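Section 6: Setting up the washing-up and wiping station

This section covers the bench used for wiping and stacking small dishes in Hader and Kavanagh kitchen fit-outs. Read it before placing any dishware on the surface. For sink and drain connections, see the Prokow plumbing sheet.

6.1 Positioning the bench

1. Place the bench with its long back edge against a finished wall. Do not leave a gap where cutlery can fall through.

2. Check that the top is level in both directions. Adjust the feet in half turns, starting with the lowest corner.

3. Keep a clear working depth of at least 640 mm, measured from the front edge.

4. Tighten the lock nuts on all feet. Check the level again.

Note: On uneven floors the far edge may still look slightly out of line with the wall. Go by the spirit level.

6.2 Preparing the surface

1. Remove the protective film. Start at a corner and pull it back flat.

2. Wash the top with warm water and mild detergent, then dry it with a clean cloth.

3. Leave the top bare for roughly 16 hours before first use if the edge sealant has been renewed.

Caution: Do not use scouring powder or bleach. Both dull the finish, and the damage is not covered under the Flesevgate warranty.

6.3 Handling shallow dishes

1. Clear the middle of the bench. Store jugs, boards and other tall items elsewhere.

2. Take one dish at a time. Hold it by the rim and lift it clear of the surface before turning it.

3. Check the face and rim for chips, and set aside any dish with a sharp edge.

4. Wipe the face from the centre outwards, then go once around the rim. 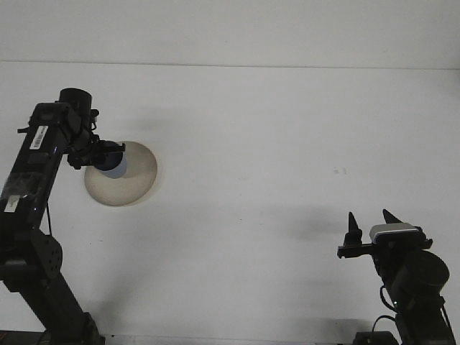 Figure 6. Round, shallow beige dish held above the bench top.

5. Turn the dish over and wipe the back. Pay attention to the foot ring, where colour from sauces tends to collect.

6. Lower the dish flat – do not slide it. Grit under the foot ring will scratch the top.

Note: Stack no more than 6 dishes of the same size. Put a folded cloth between glazed pieces.

Caution: Cracked dishes can give way under light pressure. Wrap them in newspaper before putting them in the bin.

6.4 After use

Wipe down the bench and hang cloths to dry away from the wall. Stains that remain after washing are covered in Section 9.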